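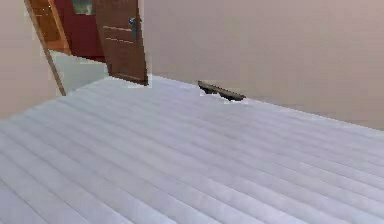 4. Installing and first start of the Foron transfer pump

4.1 Before you begin

This section is for the person who installs the pump at the site. It covers the setting on the base, the alignment of the coupling, the connection of the pipes and the first start. Electrical connection to the control cabinet is described in section 5 and must be made by a qualified electrician.

Please read the whole section one time before you start the work. Some steps can not be corrected easily after the grout is hard.

Compare the order number on the nameplate with the delivery note. If the numbers are different, do not install the pump and contact the Flestora service desk. The spare part lists in this manual are valid for pumps from serial number 3403 and higher. For older pumps, the seal housing has another form and the gaskets from list B do not fit.

You need:

- a machinist level
- feeler gauges and a dial indicator with magnetic holder
- stainless steel shims in several thicknesses
- a torque wrench
- non-shrink grout
- clean lint-free cloths

CAUTION: The pump and motor must be lifted together at the four eyes of the base frame. Never lift at the motor eye. This eye carries the motor only.

4.2 Setting the base frame

1. Clean the top of the foundation. Remove oil, dust and all loose concrete. Make the surface a little rough with a chisel, so the grout can hold.

2. Put a pair of steel wedges on each side of every anchor bolt. Lower the base frame slowly over the bolts.

3. Adjust the wedges until the frame is level in both directions. Measure on the machined pads and not on the painted surface.

4. Tighten the anchor nuts by hand. Check the level again.

5. Build a wooden form around the frame and fill the grout from one side only, until it comes out on the opposite side. In this way no air stays under the frame.

6. Let the grout harden for the time that is written on the bag. In a cold building this can take longer. After this, tighten the anchor nuts in a cross pattern to 100 Nm.

Note: Leave the wedges in their place during the hardening. They can be removed later and the holes filled with grout.

4.3 Aligning the coupling

The coupling was aligned at the factory, but this alignment is always lost during transport. A flexible coupling does not replace a correct alignment. Many early bearing failures that our service sees have their beginning here.

1. Lock the main switch and hang the warning tag. Remove the coupling guard.

2. Check for soft foot. Loosen one motor bolt and try to push a feeler gauge under the foot. If it goes in, fill the gap with a shim. Tighten the bolt and repeat at the other feet, one after the other.

3. Fix the dial indicator on the pump half of the coupling. Turn both shafts together by hand and read the value at the top, the bottom and both sides.

4. Move only the motor, never the pump. Correct the height first with shims, and then the side position with the adjusting screws.

5. Repeat the measurement until the values are inside the limits of table 4-A. Write the final values in the installation record.

6. Mount the coupling guard again. The pump must not run without it, also not for a short test.

4.4 Connecting the pipes

1. Remove the plastic covers from the suction and discharge flanges. Look into both openings and make sure that nothing has fallen inside.

2. Flush the pipes before you connect them. Welding beads and scale will damage the impeller.

3. Bring the pipe to the pump. The flange faces must be parallel and the bolts must go through the holes by hand. If you need a lever or a chain hoist to bring the flanges together, the pipe must be changed.

4. Install the suction strainer with the arrow in flow direction. Foron recommends a Baumgartner basket strainer, size 2, or an equal type.

5. Support both pipes near the pump, so that their weight does not rest on the flanges.

6. Check the coupling alignment again with all pipes connected and all bolts tight. If the values have changed, there is stress in the piping. Find the reason before you continue.

CAUTION: Do not use the pump as a fixed point for the piping.

4.5 First start

1. Fill the bearing housing with oil to the middle of the sight glass.

2. Open the suction valve fully. Open the vent plug on top of the casing and wait until liquid comes out without bubbles. Close the plug.

3. Switch the motor on and off immediately, and compare the direction of rotation with the arrow on the casing. If it is wrong, the electrician must exchange two phases.

4. Open the discharge valve a quarter turn. Start the pump and open the valve slowly until the working pressure is reached.

5. Watch the mechanical seal. A few drops in the first minutes are normal. If it continues to drip after 19 minutes, stop the pump and see section 8.

6. Stop the pump and let it cool down. Tighten the flange bolts again.

CAUTION: Dry running destroys the mechanical seal in a very short time. Damage from dry running is not covered by the warranty.

Send a copy of the installation record to Mirjam Hauser at the Skellham office. The original stays with the pump.

Foron transfer pumps, installation manual, issue 2020-01-16 | Text: Gebhard Wallner | Contact: Flestora service desk | © Flestora | Back to top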